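Is hand-held gripper data worth anything for thin objects?
Posted by Vasco Rocha, 2019-02-28

I keep being told that the way to teach a robot arm a fiddly job is to skip the arm, give a person a pair of grippers to hold, and record the person. Our lab is being nudged this way after a talk from the Dredham group. Their write-up claims a policy trained on 433 demonstrations could put makeup brushes into a cup. I have my doubts. A person feels a brush slip and fixes it without thinking, and none of that feeling ends up in the recording.
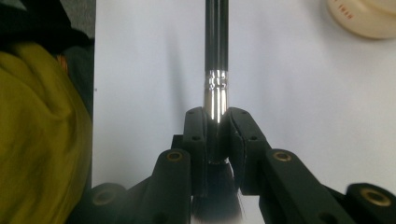 The other thing bothering me is where you hold it. Grab the metal part near the bristles and you get one pose, grab the handle and you get another, and the write-up lumps them all together as "grasped." Has anyone repeated this on a real arm and gotten a number they believe?

Brisa Varela

We tried it, with our own demonstrations and our own arm. Out of 149 trials the brush ended up in the cup 61 percent of the time, which sounds decent until you look at the failures. Most were the brush turning in the pads on the way over. The policy had no idea and kept going.

What helped was sorting the demonstrations by grasp point before training. We threw out 347 of 1027 and did better with what was left. I wouldn't call that a result — we changed the pads in October too, so take it with salt. I'd also ask them how many people did the recording. Ours was two, and the policy copied the habits of one of them.

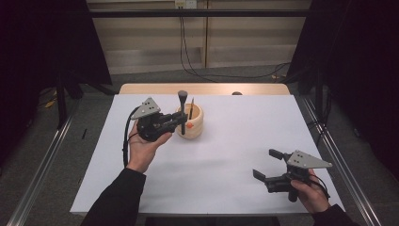

Brush in the left gripper beside the cup, right gripper open.

Check how they handle the second hand as well. If it mostly hovers, you're paying for two grippers' worth of tracking error and learning a one-handed job.

Takeshi Hamada

Just use suction.

Genji Ogura

Suction on a makeup brush? Good luck with that.

Vasco, the slip complaint is fair but it isn't special to this method. Recordings made by driving the arm remotely usually have no touch in them either. What I'd want from Dredham is the same task, same number of demonstrations, collected both ways and scored by someone who doesn't know which is which. Until they show that, 433 is only a count of how long they sat at the table. Ask them for the raw failures too. I did, and I'm still waiting.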